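# Rinsing rice: bowl, sieve, or not at all?

**marlpit_kitchen** – 26 August 2023

Okay, settle something for my household. I've always washed rice in whatever pot it's going to cook in. Swish, pour, lose half a handful down the drain, swear a bit, repeat. My sister-in-law says I need a big mixing bowl and that the pot is "barbaric." Is it worth getting another bowl out? We have a small sink and I hate dishes.

**tworivers**

Bowl, every time. A deep one with a rolled lip so the water pours off in one place and doesn't run down the outside. I have a Brumar that has been through two moves and a dishwasher that eats everything else. Put the rice in first, then cold water, then your hand goes in like a claw and you stir. Four changes of water for long grain, more for sushi rice.

**gone2seed**

Sieve people, where are you?? I run mine under the tap in a fine mesh sieve and I'm done in the time it takes tworivers to fill the bowl once (and I lose zero grains, marlpit).

**tworivers**

You're wetting it, you're not washing it! The starch needs somewhere to go. Run some in your sieve, then drop it in a bowl of water and look at the color.

**gone2seed**

I did this just to be annoying and okay, it was cloudy. A little cloudy. Still eating it.

**potluck_pat**

I cook for a church supper every March, 131 plates last time, so I have opinions – mostly about measuring. Measure it DRY, in a clear cup, before it goes anywhere near the bowl. People rinse first and then try to guess the volume of wet rice and that's how you get glue. And give the cup a little shake to level it. If it's heaped up on one side you're reading the line wrong.

**marlpit_kitchen**

See, I use a coffee mug. Same mug for rice and water, never had a problem.

**potluck_pat**

The mug is fine! It's the same mug for both that matters. I just like seeing through the side. Mine is an old Livov with the numbers worn off, so I drew my own lines on it with a paint pen.

**hobnail**

Disagree with most of this thread. If the bag says enriched, rinsing takes off part of what they added. I skip it for anything going into soup or pudding, where you want the starch anyway. For pilaf, sure, wash away.

**tworivers**

Fair on pudding. I'd never rinse for pudding.

**lowtide88**

I'm with the bowl crowd. Steel bowl, clear plastic cup for the rice, white table so I can spot any strays. 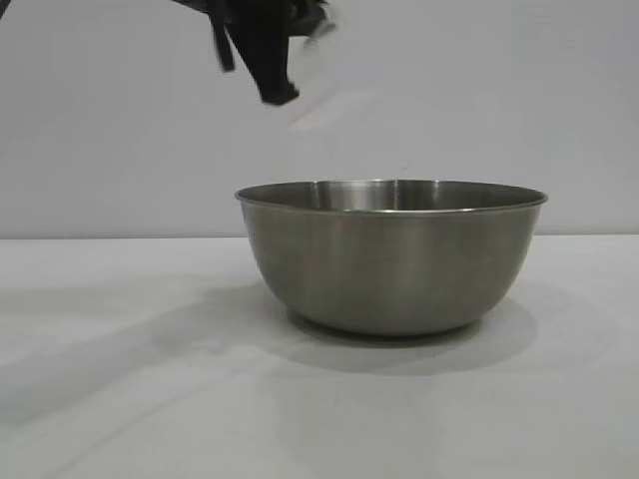
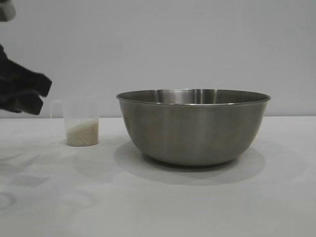 Same kind of bowl in both, and the rice is in the cup in the second one. It's a lot of bowl for that much rice, but I like the room for my hand.

## Page 2

**marlpit_kitchen**

Oh, that's a much bigger bowl than I was picturing. It would take up my whole sink.

**gone2seed**

Sieve fits in any sink. Just saying.

**hobnail**

You could set the sieve inside the bowl, fill it, lift, dump, repeat. Then you can both be wrong together.

**marlpit_kitchen**

Trying that tonight with the pasta bowl. If it works I'm not buying anything.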